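Foro Pradomen > Manipulación y pinzas > Fallos y averías

Tema: La pinza de mano se queda cerrada al plegar mantas

krajewska_taller
21/10/23
Buenas. Llevamos dos semanas grabando tareas de dormitorio con pinzas de mano, dos personas a la vez en la misma cama. Una de las pinzas, con controladora Govex, se queda cerrada al soltar la tela. Aprietas el gatillo, lo sueltas y los dedos no abren. De 153 repeticiones con la manta ha fallado en 40, casi siempre en el segundo pliegue. Con objetos rígidos no lo hace nunca.

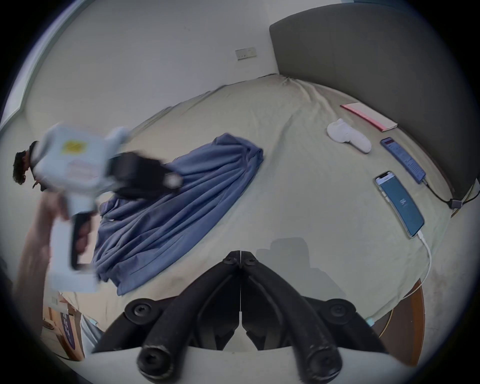 He cambiado el muelle de retorno y sigue igual. El registro da error 7 y el manual solo dice "sobrecarga". Lo que me preocupa es que ayer abrió de golpe cuando mi compañera ya tenía los dedos cerca para sacar la tela.

tuercas_y_café
Error 7 es corriente de motor. La tela se mete en la articulación y el motor empuja contra ella. Desmonta los dedos y mira si hay pelusa en los pivotes. A mí me salió un tapón de fibra bastante decente.

Alun Gittins
No creo que sea pelusa. Si fuera eso, fallaría también con objetos rígidos. Yo miraría el límite de corriente. En las Govex viene a 1,000 mA de fábrica y con tela gruesa se queda corto. Súbelo.

Asabe Abubakar
Por favor, no subas el límite con gente metiendo las manos al lado. Si ya ha abierto sola una vez, lo primero es cortar la alimentación antes de tocar la tela, y apartar esa pinza hasta saber qué pasa.

Alun Gittins
Es una pinza de mano, no una prensa. Con ese motor no le rompes un dedo a nadie.

Asabe Abubakar
Romper no, pellizcar sí. En diciembre tuvimos un caso con una Adex y la persona estuvo unos días sin poder agarrar bien — el parte hubo que hacerlo igual.

krajewska_taller
He desmontado los dedos. Había hilos enrollados en un pivote, pero pocos. Limpio y montado, el fallo sale menos pero sale. El límite no lo he tocado. Desde hoy se apaga la pinza antes de soltar la tela a mano.

tuercas_y_café
Mira entonces el cable del gatillo donde entra en la empuñadura. Si hace mal contacto al girar la muñeca, la orden de abrir llega tarde. Eso explicaría el golpe.

krajewska_taller
Mañana lo mido con el polímetro y pongo aquí los valores.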